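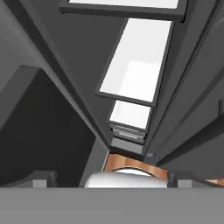

Objet blanc aux bords arrondis, image de synthèse.

Vos questions sur mes cours de poterie

Je reçois toujours un peu les mêmes messages, alors je réponds ici une bonne fois (et si j'ai oublié la vôtre, écrivez-moi !).

Il faut avoir déjà touché de la terre pour venir ?
Pas du tout. La plupart des gens qui poussent la porte de l'atelier Domlow n'ont rien modelé depuis la maternelle, et ça se passe très bien. Prévoyez juste des ongles courts et un pull que vous n'aimez pas trop.

Combien de temps dure une séance ?
3 heures, nettoyage compris. Oui, le nettoyage fait partie du cours, je suis intraitable là-dessus !

Et le prix ?
42 euros la séance, terre et émail inclus. La cuisson aussi, tant que la pièce tient sur une étagère du four. Pour les très gros vases on en parle avant, parce que je me suis déjà fait surprendre.

On commence par le tour ou par le modelage ?
Par le modelage, les deux premières fois. Je sais, tout le monde rêve du tour – moi aussi j'en rêvais – mais on centre beaucoup mieux une fois qu'on a un peu pétri. Je donne 700 grammes de terre à chacun pour le premier bol, et c'est déjà bien assez pour s'amuser.

Quelle terre utilisez-vous ?
Un grès blanc assez fin, plus un grès chamotté pour les plaques. J'ai eu ma période faïence, elle est finie.

Quand est-ce que je récupère mes pièces ?
Comptez trois semaines : séchage, première cuisson, émaillage, deuxième cuisson. En mai c'est plus long, j'ai les marchés et le four tourne pour moi.

Mon bol a fendu, c'est ma faute ?
Peut-être un fond trop épais, peut-être une bulle, peut-être un séchage trop rapide. Ça m'arrive encore ! Je garde les morceaux si vous voulez comprendre ce qui s'est passé.

Est-ce que je peux mettre ma tasse au lave-vaisselle ?
Si elle est émaillée dedans et dehors, oui. Les engobes nus, lavez-les à la main. Kirsten Thygesen, qui m'a appris le métier, lavait tout à l'eau tiède et je fais pareil chez moi.

Vous prenez les enfants ?
À partir de huit ans, avec un adulte qui met aussi les mains dedans.

Et si je dois annuler ?
Prévenez-moi 2 jours avant et je décale votre place sans frais. Un petit mail suffit, je les lis le matin avec mon café.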